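Washing Veg in the Shared Kitchen: what I found out

My project for the food and home module was on how much water we use when we wash vegetables, and whether a double sink makes any difference. I picked it because my housemate Kelechi Haruna leaves the tap running the whole time and I wanted to prove a point (I sort of did). I began in February and did 19 washes altogether, all of them at the kitchen on Hatlow.

Setting up was easy enough. I bought a mixed bag from the market each time – roots, leafy things, a pepper or a tomato – and tipped the lot into the big basin. For half the washes I rinsed everything under a running tap, and for the others I put the plug in and used a bowlful, then gave each thing a quick rinse at the end. Wakana Shimada did the timing and wrote it all down, and she was much stricter about it than me!

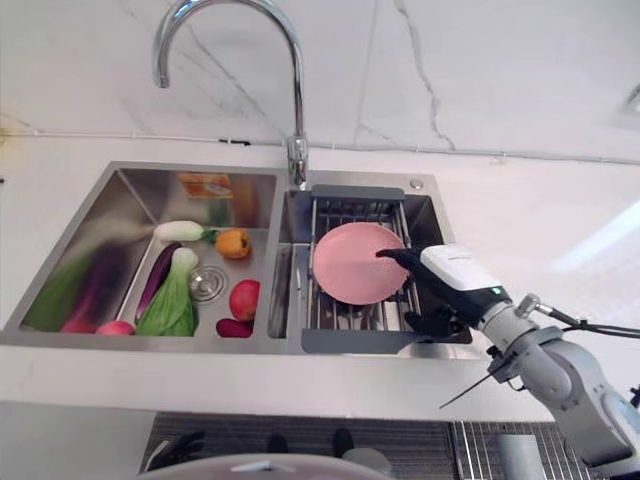

Does it matter which vegetables go in together?
Leafy ones are best kept until last. Pak choi holds grit right down between its stalks, and if it goes in first you end up rinsing that grit off your tomatoes as well.

The big basin was great for aubergines and anything long, and the small one next to it took the drying rack, so I could move clean things across without dripping on the worktop. I hadn't planned for that but it saved a lot of mopping.

The longest wash came to 30 minutes, which was my own fault for buying three lots of spinach. Running-tap washes used more water nearly every time, though a couple of the small loads came out almost level. I'd like to try it again with a single sink – my aunt has one – and weigh the grit left in the bowl. Wakana wants to do the timing again, so I'd better find a proper stopwatch.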